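Buying a small robot arm for the shop: what I'd budget for next time

I get asked for this list more than for my glue chart, so it's finally going up. I run a small workshop, I'm not an engineer, and last spring I spent a good deal of money on automation in an order I would not repeat. These are workshop tips, same as the rest of the site, only with more zeros on the end.

Start with the table. I mean it! Everybody starts with the arm (I certainly did, I had the brochure on the fridge) and then the arm goes on whatever bench is handy. Put a table and a proper pedestal in the budget on page one. Mine was a line I scribbled in later, and the pedestal alone came to $462 once I'd had a second one made, the first being too short to let the arm come down over the work nicely. Work out your height with a cardboard box and a tape measure before you order any metal.

Next, reach. The number in the catalog is how far the arm can go, and that's a different thing from how far it can go and still point the gripper where you want it. My friend Orest Shevchuk taught me to cut a circle out of brown paper, tape it to the table, and then throw away the outer ring. Whatever's left is your real working space. If your rack or fixture doesn't fit on the paper, shop for a bigger arm or a smaller rack.

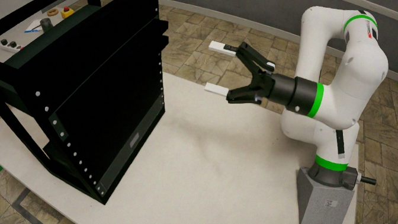 Fingers are where my money went next. A gripper usually comes with plain fingertips, and plain fingertips are fine for blocks and boxes and not much else. Budget for two spare sets from day one. I had mine cut at Brophy, the machine shop out past the feed store, and they charged $115 a set, which I grumbled about until I tried making my own on the band saw. We will not discuss the band saw.

Think about how wide the thing has to open, too. Measure your fattest part, then measure the gap on either side of it where the fingers have to go. I only did the first half of that, and there was a very long Friday with a file.

Power and cable. Walk around your table and find out where the plug comes out of the base, because it needs room to stick out and room for your hand behind it. I'd pushed my first setup tight against a wall and had to drag the whole business forward again. Leave yourself a walkway on that side. Also buy longer cables than you think, and a bag of hook-and-loop ties, the cheap ones are fine.

Now, new or used? Eoin Hegarty bought used and swears by it. Things to ask for with a used arm:

The controller and the teach pendant that belong with it, both in the same sale
Any software options, in writing, by name
A spare emergency stop
The mounting bolt pattern, so you can get the plate made while you wait for delivery

If the seller can't send you a video of it moving through all its joints, keep looking. And call the maker's service line with the serial number before you pay, it takes ten minutes. 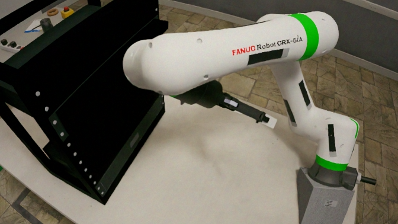
Payload trips people up as well. You have to count the gripper, the fingers, the bracket and the part, all of it, hanging off the end. Put your gripper on the kitchen scale! I did, next to the flour, and what was left over for the actual part was a good bit less than I'd been telling everybody. A small arm is lovely for pegs and brackets and light pieces. For anything you'd grunt picking up, go up a size.

Leave money for practice time, and I do mean money, because while you're learning you aren't making anything you can sell. I put down a week in my plan. Fiachra Breathnach looked at it and wrote a "3" in front of the word without saying anything, and he was closer than I was.

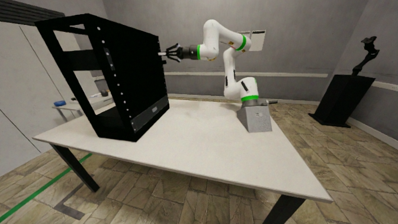 Page last changed: March

One more on racks and fixtures. Pick a frame with rows of holes already in the rails if you can. You'll want to move things, and then move them back, and drilling a fresh hole every time gets old. Write down which holes you used (masking tape and a marker on the rail works) so you can put it back after cleaning.

If you're still stuck between two sizes, borrow or rent before you buy. Ask for the rental fee to come off the price if you keep it. Mine said yes straight away and I wish I'd asked about the delivery charge in the same breath.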